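Folding dark laundry without losing your mind (or your lint brush)

Every house I have ever lived in has had one basket of laundry that nobody wanted, and in mine it has always been the darks. The whites get folded because they look so nice in a stack, and the towels are easy, but the black things sit there in a heap until somebody needs a shirt for work. My husband's family in Arkley had the very same basket, so I know it isn't only us!

The first thing I'd tell you is to turn on a good light. Black fabric hides its own seams, and you can spend a silly amount of time hunting for a sleeve or a waistband that is right there under your thumb. I moved a lamp over to the folding table last May and I've been much happier for it. A light-colored sheet spread over the table helps too, as long as it's one that doesn't shed.

Next, find two corners before you do anything else. Hold one in each hand, lift the piece up off the table, and let the weight pull it straight for a second or two. If it's still in a ball, pinch the lowest bit and work outward from there, a little at a time, and don't yank. Soft knits in particular will stretch on you if you're rough with them. 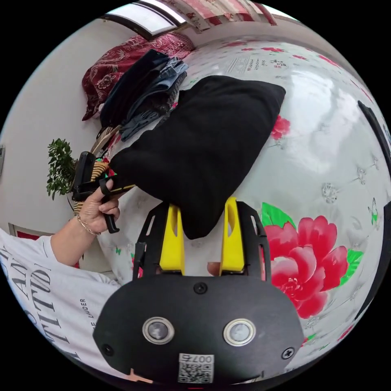

Kusum Bhatt, Home and Laundry Editor

Black fabric creases as easily as any other, and a wad of it shows every wrinkle once you finally shake it out. I like to smooth each piece with the flat of my hand before the first fold, starting in the middle and going toward the edges (my mother did it with her forearm, which is quicker on a tablecloth). If the creases are stubborn, mist them with plain water, smooth again, and leave the piece flat while you get on with the next one.

A word about jewelry. I wear a bracelet most days and never think of it until it catches a thread, and a pulled thread on a black sweater is a heartbreaking thing. Push your chain up under your sleeve, or put it in a dish on the windowsill while you work.

For washing, turn the dark things inside out, use cold water, and go easy on the detergent, because too much of it dries in chalky streaks. Zip the zippers. Keep anything fluffy out of the load, and please check the pockets for tissues, which I say as a woman who once picked white specks off nearly 52 socks and then found a second tissue.

My neighbor Ga-eun Cheon rolls her T-shirts instead of folding them, and for a deep drawer I think she's right. Fold the shirt in half the long way, tuck the sleeves in, and roll up from the hem. I still fold the heavier things flat, with the thickest ones at the bottom of the shelf.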